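Friday in Mallden, the Skundska open day

I almost skipped it. The parking lot at Skundska was full by 10, it was drizzling, and I'd already promised myself a lazy morning. But they only open the paper workshop to the public once a year, and I've been using their card stock for so long that it felt rude not to go!

The entrance is around the back, past the loading dock (follow the smell of coffee). You get a sticker with your name on it and then you're pretty much free to wander. I started in the cutting room, where a very patient man was trimming stacks of card and letting kids guess how many sheets were in each one. My guess was 50. I wasn't close.

## Upstairs

Sample drawers! Wide flat ones, 16 to a cabinet, and you're allowed to open them. I spent way too long in the grays. Kyriaki Stefanou was giving a short talk on grain direction by the window, and I finally understand why my birthday cards always spring open. She had us tear a strip each way — one goes fairly straight, the other wanders off like a bad haircut — and then fold the same sheet both ways. I could feel the difference right away. I've been folding against the grain for years.

The offcuts table is up there too. Bags are $5 and you fill them yourself. I got two, mostly blues and one weird mustard I'll never use.

## The folding room

My favorite part, and the quietest. I'd expected fancy origami and it was much plainer than that: creases, flaps, layers, how to keep an edge sharp when there's a lot going on underneath it. I'd come back for this room alone. The green was gorgeous, really bright, and it changes shade every time it turns to the light.
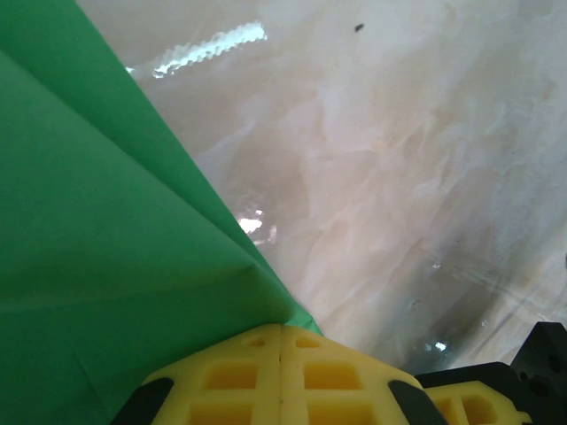
Green again, with the creases running more or less up and down:

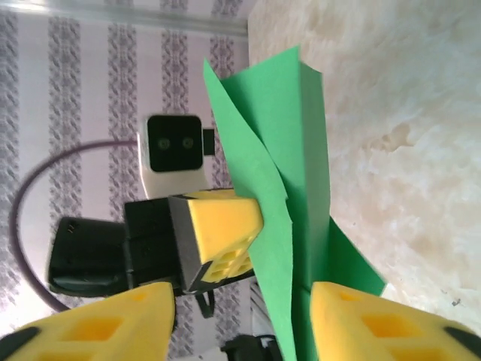 When I told our Skastham card group about all this, Pantelis Margaritis wrote back that a bright color like that shows every mistake, and that he practices in plain white until his hands know the fold. He also says to press the crease from the middle outward, never from one end, and to leave the folded piece under a heavy book overnight before you glue anything to it. I've got a birthday card due next week, so the heavy book is coming off the shelf tonight.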